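bredham_reader
Council member Samira Nseir says she paid for all 17 parking permits in Tovska herself. Has anyone seen the receipts?

tapley4
She showed them to the press in May. I think this is enough.

bredham_reader
She showed a list – a list is not a receipt. The permits cost 148 each.

oldgristari
I agree with tapley4. The former mayor had many more permits and there was no briefing at all.

bredham_reader
That he did wrong does not make her right. The Gristari Bulletin also asked for the bank papers.

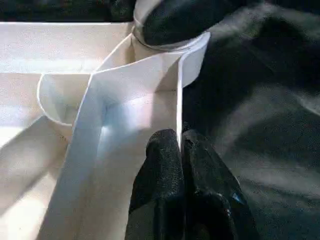
They asked in No. 232, p. 17.

tapley4
I have read that issue. It asks, but it accuses her of nothing.

oldgristari
Let us wait for the audit, please.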